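Home | Laundry | Mending | Storage | Contact

Folding a mesh laundry bag so it stays flat
Last updated: June

Quick one, Birgit Nolte asked on Thursday and I've been meaning to write it up. For the zip-up net bags, any size. Mine all used to live in a wad behind the machine.

1. Empty it. Turn it inside out, shake over the bin. Fluff gets in the corners.

2. Right way out again, zip shut all the way. A half open zip catches on the net and then you've got a hole.

3. Lay it on a table, zip end nearest you. Smooth from the middle out to the edges with your palms. Old creases wont all go, dont worry about them.

4. Fold in half lengthways, edges matched. Press along the fold. Then top down to the zip. Big bags, fold once more.

Bag opened out flat, zip at the near end, is the middle one of these three.
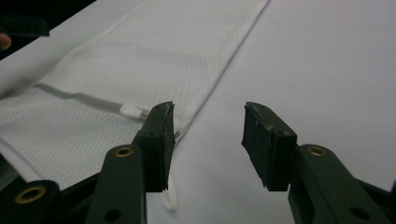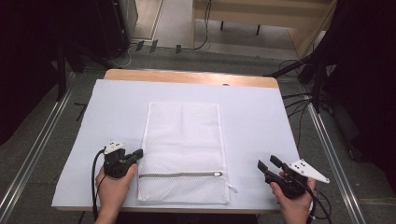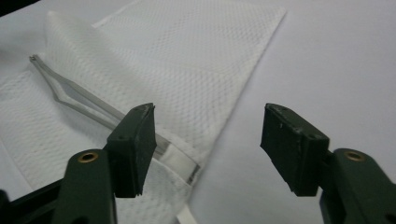
5. Putting them away

Stand them on edge in a shoebox, folds upwards, so you can pull one out without the lot comming with it. Small ones at the front. Edeltraud Strobel keeps hers inside the biggest bag, works too but you have to unzip it every time.

Damp bags: hang up first. Never fold damp.

Related
Socks, pairing and not losing them
Zip stuck? Try a pencil
Tea towels in thirds
What goes in a net bag and what doesnt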